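Paper cups are back at the Virnholm community room

Monday, October 4, 2021

14 shares | 6 comments

Good news for anyone who has been carrying a mug across town in their coat pocket – the coffee table at the Virnholm community room is open again, and it's self-serve! I stopped by this morning before the knitting group got going, and I was so happy to smell coffee in there that I forgot what I had come for (printer paper, I remembered later).
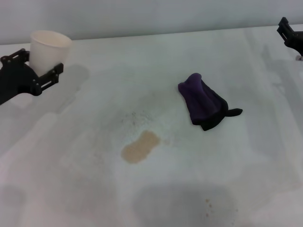
The room has been without coffee since April, when the old urn gave out, and the fall fund drive brought in $1,696 toward getting things going again. Of that, $600 went to a new urn from Skirnov, and the rest is for beans, milk and supplies through the winter. The cups are the plain white paper kind with a rolled rim, no lids so far, and a cup costs whatever you feel like putting in the jar. Please do wipe up after yourself, though – the white tabletop already has a tan stain on it shaped like a peanut, and there's a purple cloth lying right there.

I asked at the desk about the beans, and they come from Vlček, the little roaster out past the bridge. I like them a lot (a bit dark for some people, I know, I've heard the complaints). Tea drinkers get hot water from the same urn but should bring their own bags for now.
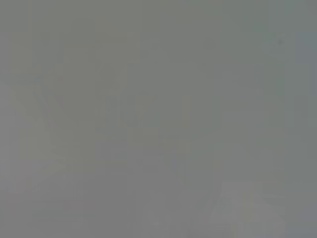

Hours and what's still needed

Coffee is on from 11 until the room closes, every weekday. The Wulimik bakery is sending over day-old rolls when it has them, so come early if you care about rolls, and I very much do. 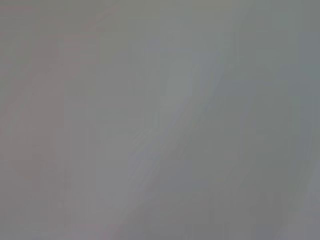 They're also looking for sugar, teaspoons and a decent trash can with a lid. The cups come in sleeves of 100, and anyone who wants to donate a sleeve can leave it at the desk. I'm bringing spoons next week – I have far too many at home, and none of them match.

Share this | 6 comments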